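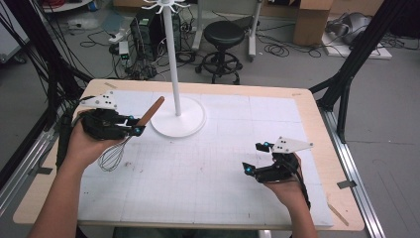 From: Cameron Nisbet
To: Members' list, Potamport Community Kitchens Network
Date: May 15, 2020
Subject: Re: Shared equipment and the August bookings

Dear members,

Thank you to all those who replied to the notice on shared equipment. Several of the replies raised the same points, and I am answering them on the list so that every kitchen has the same information. The message from the Maldonado Street kitchen covers most of them and is quoted in full.

> Dear Cameron,
>
> We have read the notice and are content with most of it. We would be grateful for an answer on the following before we return our form.
>
> The notice says that small utensils will no longer travel between kitchens. Does this include whisks, ladles and measuring jugs, or only knives and boards? We have been lending our large whisks to the Fisatum hall for their baking mornings and would like to know whether to ask for them back.
>
> Secondly, the notice gives the loan period for mixers as two weeks. Our form from last year says three. Which is correct?
>
> Lastly, we were told by telephone that the August bookings would be carried over without a new application. We can find nothing in writing to confirm this.
>
> With kind regards,
> Maldonado Street kitchen

On the first point, the rule covers all hand utensils, whisks, ladles and jugs included. Each kitchen should hold its own set and mark it clearly on the handle. Items now on loan should go back to the kitchen that owns them when the halls reopen, and should be washed by the borrower before they are returned and again by the owner on receipt. Kitchens that would be left short may apply to the network for a starter set. The supplier is Plendeo, and orders will be placed centrally once a month.

The list of 183 shared items attached to the original notice was drawn up before this rule was agreed. It still shows hand utensils in section 3. Please disregard that section. A corrected list will be sent out with the next circular, and the item numbers for mixers, urns and folding tables will stay as they are.

On the second point, the loan period for mixers is two weeks. The figure on last year's form is out of date. Loans already agreed for the longer period will be honoured, but they cannot be extended.

As to August, bookings made before the halls closed will be carried over on the same days and at the same times. No new application is needed. Kitchens are asked to confirm by email that they still want the booking, giving the name of the person who will hold the keys. Where a booking is not confirmed, the time will be offered to the next kitchen on the waiting list. I regret that this was given out by telephone before it appeared in writing.

We are not yet able to say when the halls will open. The present bookings assume that they will be available from the start of August, and members will be told through this list if that changes. Any deposit paid for a cancelled session may be refunded or held against a later date. Please state which you would prefer when you write, and quote your booking number.

Replies should be sent to me directly and not to the whole list.

Yours faithfully,

Cameron Nisbet
Bookings and Equipment
Potamport Community Kitchens Network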